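Plovudance label files: spot color printing dull, die line showing on proof
Ticket 359
Status: Resolved
Opened by: Studio (brand design)
Product: Fotura layout and proofing
Priority: Normal

Original report

Hi Fotura team! We're finishing the label set for Plovudance, a small pear and quince cordial maker, and we're so close to print that I can almost smell the ink. There are 6 labels, one per flavor, all built on the same hand-drawn river that runs off the edge of one bottle and onto the next (line them up on a shelf and the river keeps going!). Two problems with the PDF proofs:

1. The copper spot color comes out as a flat brown on every label.
2. The die line prints as a thin magenta outline on the quince label only.

Exported with the press preset, bleed on, fonts outlined. Same result on both of our computers.

Support reply

Thanks for the clear write-up. Please check two things. In the swatch panel, is the copper listed as Spot or Process? And on the quince file, is the die line on the layer called Cut, or has it moved?

Studio

Okay, good catch on the second one! The die line had been pasted onto the Art layer when I swapped in the new quince drawing. Moved it back to Cut, exported again, and the magenta outline is gone. One down.

The copper says Spot in all the files. Still brown.

Support reply

Great. Then look at the export window under Color. If "Match linked art" is ticked, the linked drawing's own color settings win over the label's. Your river is a linked file, correct?

Studio

Yes, the river is linked, and yes, it was ticked. I unticked it and the type went to proper copper on its own plate, which looks gorgeous, but the river lines are still brown. So we're halfway.

Log, 4th April

Tried so far on the river file:
Relinked from the local drive: no change.
Saved a copy in the older format: no change.
Opened the drawing by itself and checked the swatches: found it! There are two coppers. One is "Copper" and the other is "Copper " with a space at the end. The second one is Process.
Deleted the one with the space and merged its lines into the real one.
Updated the link in all the label files.

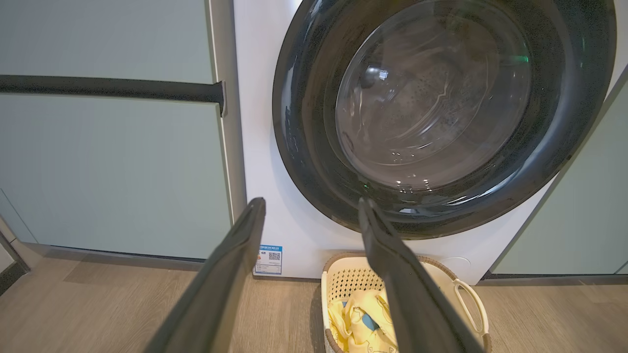 Exported the whole set again at 400 dpi and went through the plates one at a time. Copper at 100 percent on its own plate, river and type together, and nothing left over in the other inks. I did a little dance at my desk. The river finally looks the way it did in the sketchbook, with all those wobbly little pen strokes holding up even at the narrow neck label.

Sent the files to Emcombe for a press check, and they confirmed the plates read correctly on their end too.

Support reply

Wonderful news. A trailing space in a swatch name is easy to miss, and we've passed it along as a request for a warning on export. Can we close this?

Studio

Please do! One small thing for anyone who finds this ticket: the extra swatch came in with an old drawing from our Bawa tea project, so check anything you've pasted from another job. It took about 20 seconds to fix once I saw it.

Closed by requester.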